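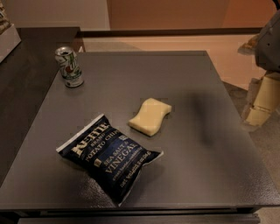

Altonbridge Snack and Supper Diaries

Read me first

Thanks for stopping by! This folder holds the household food diaries collected in and near Altonbridge, typed up from paper and tidied into a handful of plain files that should open in any spreadsheet program. I've tried to write down everything I wished I'd known when I inherited the boxes, so please forgive the length. If you only have five minutes, read the part on units and the part on missing days, and come back for the rest when something puzzles you.

What's in the folder

diaries.csv - one row for each thing eaten or drunk, as the person wrote it
households.csv - one row for each household, with size, rough age bands and whether anyone worked shifts
foods.csv - the list of food names we matched the entries to
notes.txt - remarks people scribbled in the margins, with names taken out
changes.txt - what was fixed and when

There are 292 households in all, and 539 diaries between them, as many homes had more than one person keen enough to keep one. The food list runs to almost 2,000 names. It could be shorter, but I didn't have the heart to fold "Nan's slice" into "biscuit, other", and I suspect a few of you will be glad of it.

How the diaries were kept

Each person had a small lined booklet and was asked to fill it in for seven days running, starting on whichever day suited them. They wrote the time, what they had, how much of it, and where they were. The last column turned out to be my favourite. People eat in utes, on back steps, at netball, standing at the fridge with the door open, and they were wonderfully frank about it.

The booklets were posted back or dropped at the library desk. Cirilo Ventura typed the first lot by himself over one long winter and set the rules that the rest of us followed, so if an early entry looks fussier than a late one, that's his handiwork and you can trust it.

Units

Amounts are left exactly as written in the column called amount_raw. A handful is a handful. Where someone gave a weight or a volume off a packet, it has been copied into amount_g or amount_ml, and those two columns are blank everywhere else. Please don't read a blank as zero! We did try turning handfuls into grams, and three of us got three quite different answers from the same bowl of peanuts, so we gave it up.

Cups are metric cups (250 mL) and tablespoons are the Australian 20 mL kind. If you're working with North American recipes you'll want to keep an eye on both.

Food names

Spelling has been evened out in food_name but never in food_raw. Chips were the great headache. Hot chips and packet chips share a word in these parts, and plenty of people wrote "chips" and left it there. Where the time, the place or the rest of the meal made it plain, we chose one. Where it didn't, you'll find "chips, unclear", and there are 300 rows of those. Flavours are kept when given - salt and vinegar had a very loyal following. Soft drink has the same trouble on a smaller scale, and "lemonade" means the fizzy sort unless the row says homemade.

Missing days

Not everyone got through the week. A day with nothing written is marked skipped = 1, and a day where the person told us they'd been ill is marked unwell = 1. Some days carry both. A few people wrote "same as yesterday", and those have been filled in from the day before with copied = 1 alongside, so you can drop them if they bother you.

Privacy

Names, street addresses and workplaces have been removed, along with two birthday parties that would have been recognised by half the town. Please don't try to work out who anyone is. Neighbours did this as a kindness.

Using the files

You're welcome to use, share and rework everything for study, teaching or plain curiosity. If you publish something, a line saying the diaries came from Altonbridge is all the credit we ask, and we'd love a copy for the shelf. Corrections are welcome too. Send the row number and what you think it should say, and we'll go back to the booklet and check.

Last updated 21/11/2019. The margin notes from the second box are still being typed and will go into notes.txt as they're finished.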